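Marsden Claim Ledger 3

Workers' compensation case software for claimant and defense firms

Marsden Claim Ledger 3 keeps medical records, wage statements and hearing deadlines in a single file per injury. Each entry is tied to a body part and a date of accident. Impairment ratings from separate physicians are stored side by side, with the source report attached. 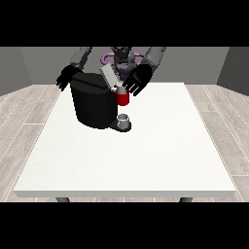
Average weekly wage is calculated from up to 45 pay periods. Overtime and irregular weeks can be excluded by hand, and every exclusion is logged with the user's initials. Offsets for prior awards are entered on the Benefits tab.

Order code: 1077
License: per seat, annual
Export: PDF, CSV
Form templates included: 115
Supplier: Fetlow, Curdale office
Product contact: Joanne Kershaw
Page revised: 2023-01-31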